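Glaze notebook, November, the iron-red tests, second round

Kiln off at 6 this morning, opened far too early because I have no character.
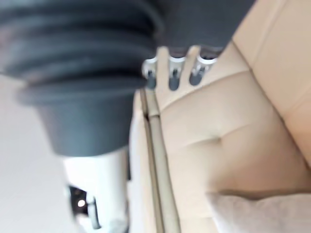 A note in the margin of the last entry, in green pen, wants to know why I am still chasing the Brunberg red when we have a perfectly good brown. Same pen, further down: has anyone checked whether the bone ash is the old bag or the new bag, as they do not behave alike and the labels fell off in the summer. Fair on both counts. The perfectly good brown is what you get when the red fails, and I have now made enough of it to tile a swimming bath.

It was the new bag. I think. It's the one with the clothes peg.

Where we'd got to: the Brunberg recipe as copied into the front of this book gives a decent tomato colour on the Roten body and gravy on everything else. Round one was meant to sort out whether the clay or the thickness was to blame. It sorted out that I can't read my own handwriting, as half the tiles had numbers scratched under the glaze that might be a 1 or a 7. Round two has the numbers in oxide on the back. Please do it this way from now on, me included.

Set up: 44 tiles, split between Roten and Killitz. All biscuit fired together, same shelf height as near as I could manage. Glaze sieved twice, left overnight, sieved again in the morning when it had gone like custard. Single dip, double dip, and a third lot brushed, as somebody always asks about brushing.

Results, such as they are.

Roten, single dip: brown, thin, a bit mean. Edges nearly black. You could sell it as rustic.

Roten, double dip: this is the one. Proper red where it pools, breaking to a dull orange on the ridges. 6 tiles from the middle shelf are as good as anything I've had out of that kiln. The ones from the bottom shelf are a shade darker and have that greasy look.

Roten, brushed: stripes. Anyone who asks about brushing may be shown the stripes.

Killitz, single dip: brown.

Killitz, double dip: brown, with crawling along the top edge. I'd wiped these with the same sponge I used on the bats, so possibly the crawling is my own work and the clay is innocent. To be repeated with a clean sponge, if such a thing can be found in this building.

Killitz, brushed: fell off. Two of them stuck to the shelf, so there's an afternoon with the grinding stone to look forward to. I've turned that shelf upside down and put a chalk cross on it. Don't use it. The last chalk cross was rubbed off and the shelf used within the week.

Firing: slow to begin with, then normal, then a soak of half an hour at the top. On the way down I held it again, well below top temperature, for 2 hours. That's the only real change from round one and I'd put my money on it. The red seems to want time on the way down, and round one was switched off and left to get on with it, as I wanted my tea.

The cone on the top shelf was flat and the one at the bottom was barely bowing, so we still have the cold floor. I've moaned about this since the elements were changed and will go on moaning. Meanwhile, reds on the middle shelf, planters and other people's hedgehogs at the bottom.

Also tried, on leftover space: the Mazandarani turquoise over a single dip of the red. I had hopes. It came out the colour of a school corridor. One tile had a very pretty halo where the two met, a sort of greenish gold, and I've already spent too long looking at it. Not following it up. Might follow it up.

Thickness: scratched through with a pin before firing, and the double dips were near enough the thickness of a bank card. Single dips about half that. I should buy a hydrometer or find the one we had. The bucket mark says the mix was where I left it, but the lid was off when I came in and it's been dry in here with the heating on, so it could well have thickened.

For round three:
Roten only. Killitz can go back to being mugs.
Double dip, middle shelf, same slow cooling.
One set with the old bag of bone ash, to please the green pen.
Clean sponge.
A couple of upright pieces, as flat tiles tell you nothing about running, and I'd like to know before it's on the shelf and not after.

Tiles are in the fruit crate under the bench, wrapped in the parish newsletter. The good ones are on the windowsill. They look browner in there than they did outside, so take them to the door before saying anything.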